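Chapter 4
Friction: The Force That Holds Things Still

Try this before you read any further. Press your palm flat on your desk and push it slowly forward. At first nothing moves – your skin stretches a little, your wrist tightens, and the desk hangs on. Then all at once your hand slides. You have just met both kinds of friction in this chapter, and it took you two seconds!

Friction is everywhere once you start looking for it. It keeps a nail in a board, a knot in a shoelace and a bus on the steep road up into Prekville. Without it you couldn't pick up a pencil or walk to the door.

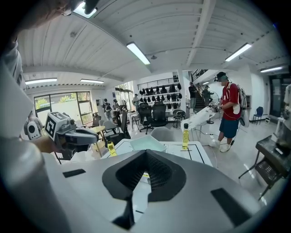 Surely a smooth surface always has less friction than a rough one, a student in Prulville wrote to us after trying the first edition. It's a great objection, and often a fair one. But two very clean, very flat pieces of metal can grip each other fiercely, and we'll find out why in Section 4.3.

First we need some numbers. Suppose a crate weighs 200 newtons and it takes a sideways push of 83 newtons to get it going. Divide the second by the first and you get 0.415, the coefficient of static friction for that crate on that floor. Change the floor and the number changes too.

4.1 Static Friction

Static friction acts between surfaces that are not sliding past each other. It grows to match your push, up to a limit.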